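Setting Up a Craft Table in a Spare Corner

Posted November 2018

I did all my crafting on the kitchen table for years, which meant packing everything up before dinner and then never feeling like getting it out again. Last January I finally gave up a corner of the bedroom to a proper table. A few people have asked how I did it, so this is the whole thing, including the parts I did twice.

Pick the spot first

Don't buy anything yet! Put a kitchen chair in the corner you're thinking of and sit there for a while, once in the morning and once after dark. My first choice was next to the window and it was lovely until four in the afternoon, when the sun came straight into my eyes. The second corner is darker but it has an outlet at knee height and the door doesn't hit my elbow.

Mark the table size on the floor with masking tape. Leave the tape down for a few days and see if you keep walking over it. I did, so my table got shorter.

The table

I looked at a ready-made craft desk from Brunet that cost $380 and had more drawers than I have things. I ended up with a secondhand Lundell dining table and spent the difference on lighting. If you go secondhand, lean on each corner in turn and tighten every bolt you can find before you decide it's wobbly. Mine needed one felt pad under the back leg and that was it.

Sanding and sealing the top took a weekend. Start coarser than you think if there's old varnish on it, wipe the dust off with a barely damp cloth, and finish with 400 grit between coats. Two thin coats of clear matte are much better than one thick one. I know this because I did one thick one first and it stayed tacky for a week.
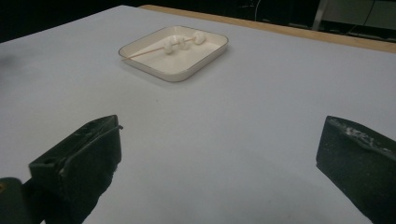 Height matters more than size. If you work sitting down, your forearms should rest flat without your shoulders creeping up. Too low, you can put risers under the legs. Too high, raise the chair and find a footrest (mine is a shoebox full of old magazines, taped shut, and it works fine). If you stand to cut fabric or paper, you'll want something a lot higher, and I'd just use the kitchen counter for that.

Light

One ceiling light behind you is no good, you'll be working in your own shadow all evening. I have a Pralleo clamp lamp on the left because I'm right-handed, so flip that if you're a lefty. The bulb is 2000 lumens, which sounds like a lot until you're threading a needle at night. Get one with a neutral color if you ever match threads or paint. I once picked out a "gray" yarn under a warm bulb and it was green. Very green.
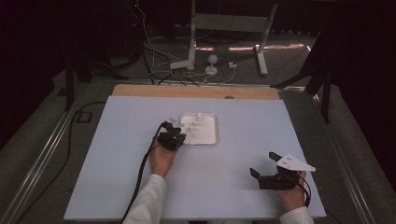
Storage that you'll keep using

I tried a pegboard, a rolling cart and a row of jars. The cart won. It has three shelves and the rule is that the current project lives on top, the everyday tools in the middle and refills on the bottom. Anything that doesn't fit goes in the closet in a Brutis box with a label on the short end – the short end is the one you see when they're stacked.

Run the cords along the back of a table leg with hook-and-loop straps and put the power strip up under the tabletop. Do this before you move the table against the wall. I had to drag mine back out with everything on it.

Closing up for the night

I give myself 5 minutes. Scraps in the bin, needles in the tin, lamp off, chair pushed in. If I'm in the middle of something fiddly I leave it out and lay a clean pillowcase over it to keep the dust off. The pillowcase hangs from a hook under the table so it's always there, and it goes in the wash with the sheets.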